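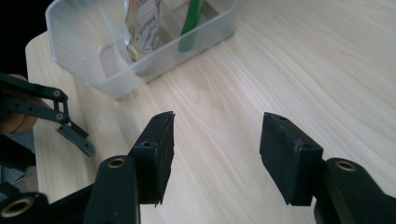
**Storage notes: open containers for pouches and upright items**

March 15, 2021

The last issue covered lidded boxes and the drawer inserts. The remaining part of the small-goods section deals with open-topped plastic containers, used in the Mokudthorpe building for two kinds of contents: things that stand up (bottles, brushes, anything with a handle) and things that do not (pouches, sachets, refill bags). The two kinds behave differently in the same container and should not share one.

The container currently stocked is item 1263 in the supply list. It comes in clear and frosted. Dimensions and capacity are the same for both, and so is the order code, with a suffix C or F. Please write the suffix. Orders received without it have been filled from whichever carton was open.

**Clear or frosted**

Use clear for food and anything with a date on it. Use frosted for washroom and cleaning goods. The difference is easy to see from across a room and takes the place of the colored dots, which came off in the dishwasher and clogged the filter. Existing dots can stay until they fall off. No new ones will be issued.

Frosted walls hide the lower part of a label. A bottle in a frosted container should be turned so that the printed side faces the aisle and the product name sits above the rim. If the name is printed low on the bottle, add a Prolix strip label near the shoulder. Decanted liquids need a strip label in either case, with the contents and the date of filling. Color is not identification. Several of the pale yellow liquids on the Van Leeuwen corridor shelves look the same at arm's length, and they include a hand soap and a descaler.

**Upright items**

A tall bottle in a shallow container is held mainly by its own weight. Put the heaviest piece in a back corner, against two walls. Brushes and other handled items go next to it, on the side away from the aisle, so that a person reaching for the handle does not pull across the bottle. A thin handle will lean whatever is done about it. It should lean toward the inside.

Do not line the bottom with paper towel. It holds liquid against the base of the bottle and leaves fibers. If the base slides, use a piece of ribbed mat from item 2123, trimmed a little short of the walls so that it can be lifted out.

Cleaning is as follows:

- Empty the container and wipe each item before putting it down.
- Wash in warm water with ordinary dish soap. No scouring pads; scratches on the frosted type look like dirt afterward.
- Drain upside down on the rack, tilted on one edge.
- Dry the inside corners with a cloth before refilling.

The rounded corners help with the last step. The older square boxes trapped residue at the seams and have been withdrawn from the washrooms.

**Pouches**

Flat plastic pouches are harder. A filled pouch has no fixed shape. The contents settle toward the lower end, the film creases at the middle, and a row of them laid flat turns into a pile that slides forward whenever the shelf is bumped. Most of the complaints about the snack shelf are about this.

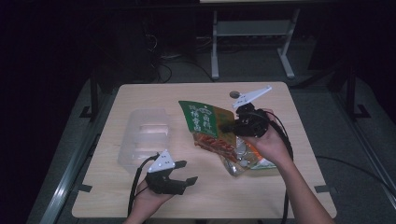
*Snack pouch on the table with the clear container to its left.*

The procedure below applies to pouches of snack strips, dried fruit, noodles and similar goods. It does not apply to pouches with a spout.

1. Set the container on a level surface with its long side toward you. Check that it is empty, including the corners.
2. Lay the pouch flat beside it, front up. Find the date. On imported goods it may be on the back, along the seam, or in the fine print, and the order of day and month varies. If the order is unclear, write the later reading off and use the earlier one.
3. Press the contents gently toward the bottom end so that the weight is at one side. Do not squeeze a gas-filled pouch hard. The seal is the weak point.
4. Pick the pouch up by the flat edge of film at the top, outside the seal line. Gripping the middle folds the contents and can crush brittle items.
5. Lower it into the container with the heavy end down and the front facing the long wall.
6. Add the next pouch behind it, same direction. Stop while there is still room to slide a hand in. A full container is slower to use than two loose ones.

A pouch longer than the container should be placed at a diagonal or go to the deep bins on the bottom shelf. Folding the top over is acceptable for an opened pouch with a clip. For a sealed one it is not, as the crease runs through the seal on most sizes and leaks have been found there, chiefly with oily or sauced products.

Oily products get a container of their own. A small leak of chili oil is enough to mark every other wrapper in the row, and the smell stays in the plastic through several washes. A stained clear container can be moved to the workshop for fasteners. It should not go to the washrooms, where the clear type will be taken for food storage.

**Language on labels**

Quite a few pouches on the shelf carry printing in Chinese or other languages that not every reader of this newsletter can read. The request is for a Prolix strip on the front of the container, giving the kind of food in plain English and, where the pack states them, the allergens: peanut, sesame, soy, wheat. Ask whoever brought the goods in. Do not work from the picture on the bag. If the allergens cannot be established, the strip should read "allergens not checked," in those words.

Strips go on the container and are changed when the contents change. Strips placed directly on pouches cover dates and lift off crinkled film within a day or so.

**Shelf positions**

The Joltov shelving has fixed uprights and boards that adjust in steps. For the pouch row, leave 30 cm between boards. With less, a pouch standing on end has to be bent to get it out. The washroom shelves are not adjustable and have been measured already; the containers fit in a single row, short side out.

Place food containers at or below shoulder height. The clear walls then show what is inside without the container being pulled out and tipped forward, the usual way that things end up on the floor. Nothing goes on top of an open container, including another open container. The rims are not made for stacking and the upper one will drop in on one side.

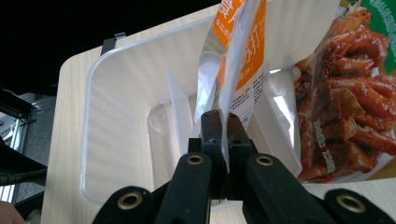 Hajnalka Lakatos writes that standing the pouches on end works for strips and noodles but fails for anything with a round-bottomed bag, and that she has gone back to laying those flat with the openings alternating left and right. She adds that the instruction to keep the front facing the long wall makes no sense on her shelf, where the containers go in short side out, and would like it changed to "front facing the person."

The second point is accepted. Step 5 should read: heavy end down, front facing the person taking it out. Where the container sits short side out, that means turning the pouches to face the short wall and accepting fewer of them. The posted sheet will be corrected when the next batch is laminated. Until then please amend by hand.

On the first point, alternating works as long as the layer stays low. Once the bags rise above the rim, the top ones slide off regardless of direction. Round-bottomed bags may be laid flat, up to the rim and no further.

**Rotation**

Oldest date at the front. New pouches go in at the back, which means taking the container down and setting it on a table; feeding them in over the top of the row while it is on the shelf puts them at the front nearly every time. Opened pouches go in the container by the kettle and are cleared at the end of the week, clipped or not.

Toiletries carry an open-jar symbol with a number of months. Write the opening date on the strip label if the bottle will be shared. Toothbrushes are not to be kept in shared containers. The ones found in the ground-floor washroom have been bagged and are at the front desk through the end of April.

**Ordering**

Both suffixes of item 1263 are in stock. Ribbed mat 2123 is sold by the sheet and must be cut to size by the user; the large shears are on the hook beside the supply cupboard and should be returned to it. Prolix strip cartridges are down to the wide size. The narrow size is on order, with delivery expected in April. The wide strips fit the front wall of the clear container but lap over the stepped rim of the frosted one, so trim them first.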